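Setting up a two-arm cell for chair legs, start to finish

Okay, so I promised Ashton I'd write this down before I forget how I got it all dialed in. If you have a two-arm setup and you want it to screw legs into a small plastic chair, this is the order I do things in now. I got it wrong plenty of times first!

Start with the table. I cover mine with black plastic sheet because white parts on a pale tabletop were driving the vision side nuts. Pull it as smooth as you can, but don't lose an afternoon over wrinkles (I did). Let it hang over the front edge and make sure neither arm can snag it on the way up from its rest pose.

Next, cables. Run each one along the arm and leave enough slack at the wrist for a full turn, then move the joints by hand through everything they'll need to do. A loop that looks fine at rest can end up right between the fingers and the part. Check it again after every finger change.

Now home both arms and touch off the grippers. I close the fingers on a gauge block, zero the width, open up, and repeat until I get the same reading three times in a row. If one side keeps drifting, look at the finger screws before you go anywhere near the software - mine had backed out, and I'd already spent a whole evening blaming Fitix for it.
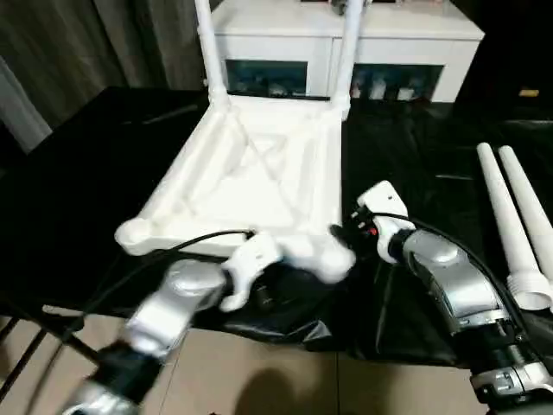
Speed comes after that. I keep the approach at 30 percent for the first day with any new part and only go up to 100 once the grip has stopped surprising me. Set the left arm up as the holder and the right arm as the one that does the threading. You can swap them, but then you have to redo the wrist limits, and I'm lazy.

Holding force is where I fiddled the most. Too low and the seat skates on the plastic, too high and the rim flexes and your hole is suddenly not where you taught it. I go up in small steps and give the seat a shove with my palm (arms paused, please!) until it stays put.

For the threading itself, teach the start point a little above the hole, and have the wrist turn backward first until the thread drops in. Then go forward, slowly. If the torque climbs in the first half turn, you're cross-threaded, so stop and back all the way out. Don't let it push through. Plastic threads forgive you once, maybe twice.

Last thing - save the whole config under a new name before you touch anything else. I tack the cycle counter onto the end, so my good one is ashby_legs_2956. Every 500 cycles I wipe down the finger pads, snug the screws and do the gauge block check over again. Isla does hers every January and swears that's plenty, but she runs a lot less than I do.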